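Home | News | Patches | FAQ | Forums | Support

Starnel: Harvest Edition - Frequently Asked Questions

Last updated: 11th March

What is the Harvest Edition?

It is a reworked release of Starnel, the farming and trading game by Boltska. The campaign, map and quest text are the same as in the original. The renderer, the inventory system and the save format are new.

Which platforms are supported?

Windows, Linux and the current consoles. The Mac build is still in testing and has no release date. The older console versions will stay on sale but will not receive the new renderer.

Do I have to buy it again?

Owners of the original on PC get the Harvest Edition as a separate entry in their library. Console owners pay an upgrade fee, which varies by store and region.

Will my old saves work?

Saves made with build 392 or later can be imported from the main menu. Earlier saves must first be opened and saved again in build 392. Import is one way - a converted file will not load in the original game. Keep a copy of the old folder.

How much disk space does it need?

The base install is 37 GB. The optional high-resolution texture pack brings the total to 86 GB. The pack can be removed at any time without affecting saves.

What changed in the inventory?

Items are no longer icons in a grid. Each one is a physical object with its own shape and collision, and containers fill up according to volume. A basket holds up to 40 small items, fewer if you mix in large ones.
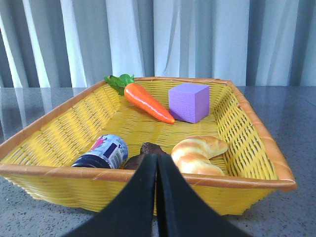

Item models were rebuilt for the new renderer, and most of the work went into produce and containers. Surfaces with holes were the hard part. In the original, a basket was a solid box with a weave painted on it, so no light passed through the sides. The new model has real openings, like the slanted gaps between the yellow strips of the basket here, and shadows are now calculated through them. On the Low preset the game falls back to the painted version.

Why does the frame rate drop in Clurbridge market?

The market has more open containers on screen than any other area. Set Container Shadows to Medium or turn them off. The January patch fixed a separate problem where stalls behind the camera were still being drawn.

Does it support mods?

Texture and text mods for the original mostly work. Mods that change item data do not, as the item tables use a new layout. The Kazemi mod loader needs its latest version, and older versions will crash at the title screen.

Is there co-op?

Yes, for two players, online only. Both need the same build number. The host's save is used, and the guest keeps money and tools but not land.

Can I turn off the new camera?

Yes. Go to Options - Display - Camera and select Classic. This also restores the old zoom limits.

Where do I report a bug?

Use the form under Support. Attach the log file from the Starnel folder in your documents and include the build number shown in the lower left of the title screen.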